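Stornlow卡包整理线完成首轮试运行 插页工序改为单件流转

本站讯 小型皮具及文具制造商Stornlow十月份完成了透明插页卡包整理工序的首轮试运行。试运行覆盖开合检查、插页翻查、内卡核对和装盒四道工序,累计处理卡包952件,分11个批次进行。相关记录已于周三下午提交Gralitz检测所存档。

据工艺负责人Kha Ninh介绍,受检产品为Mạch系列翻开式卡包,外缘包边,边内走一圈缝线,内部为透明塑料插页。该系列此前采用整批翻检,即先将一盒卡包全部打开,再逐件核对插页。由于插页表面光滑,叠放时相互吸附,翻检后常出现页角外翻,需要二次压平。新流程改为单件流转,一件卡包在台面上完成全部检查后合拢装盒,再取下一件。 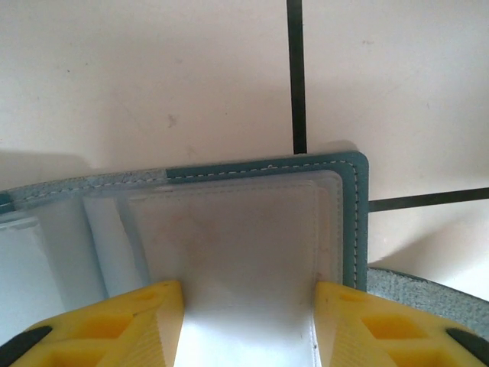 检查标准分为外观和插页两部分。外观部分包括包边颜色、转角弧度和缝线针距。包边允许有轻微色差,但同一条边上的深浅变化须在记录单上注明起止位置;转角处不得有跳针、断线。插页部分包括热封线是否完整、膜面有无污渍和压痕、页与页之间是否粘连。膜面污渍按能否擦除分为两级,可擦除的当场处理,不可擦除的转入返工盒,由下一班次复核。

内卡核对的要求相对简单。出厂时主袋内放置一张白色衬卡,用于保持袋口平整,核对时只确认衬卡是否到位、有无折角,不作抽出。Kha Ninh表示,早期方案曾要求抽出衬卡检查背面,但反复抽插会使袋口变形,第4批起取消该项。取消前后的返工记录分开统计,未合并计算。

台面方面,作业区采用白色方砖铺面,深色填缝。Steltov承担了台面和围挡的安装,铺设时以砖缝作为摆放基准线,卡包长边与砖缝平行即视为摆正,不再另贴定位标记。围挡内壁使用深青绿色印花板,图案为浅粉色线描花卉和羽状叶片,间以芥末黄和桃色椭圆,边框为桃色。印花板沿用Stornlow门店陈列间的余料,安装前做过一次表面清洁。
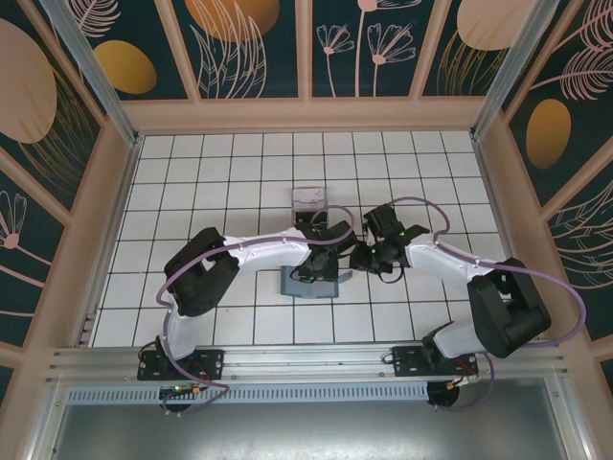
物料摆放也作了调整。原方案中待检件与已检件同侧放置,在前3个批次中出现过混放,后改为两侧分置,返工盒单独存放于作业区以外。每批结束后清理台面一次,重点是砖缝内的线头和膜屑。清理使用干布和软毛刷,不使用含酒精的清洁剂,以免残留液接触插页后造成膜面发白。

装盒环节采用合拢后平放的方式,开口方向一致,每盒10件,层间垫薄纸。负责包装规范的Gareth Hartley称,竖放虽然节省空间,但插页受自重影响会向下滑移,存放一段时间后边缘可能顶出包边,因此竖放只保留给无插页的款式。垫纸尺寸须略小于卡包合拢后的外形,以便取出时不带动相邻件。

试运行期间的主要问题集中在两处。一是部分插页在翻开后不能自行回落,合拢前需要增加一次抚平动作;二是膜面反光影响污渍判别,同一件卡包在不同角度下的判定结果不一致。对于前者,工艺文件已补入抚平步骤;对于后者,暂定每件从两个方向各看一次,以较严的结果为准。光源位置是否调整,待下一轮对比后确定。

第二轮试运行的检查项目不变,受检产品增加一款窄幅卡包,其插页数量和包边宽度与现有款式不同,记录单相应增加一栏。两款产品分批处理,同一批次内不混用。修订后的工艺文件由Kha Ninh签发,包装部分由Gareth Hartley会签,旧版记录单在现有批次用完后停用。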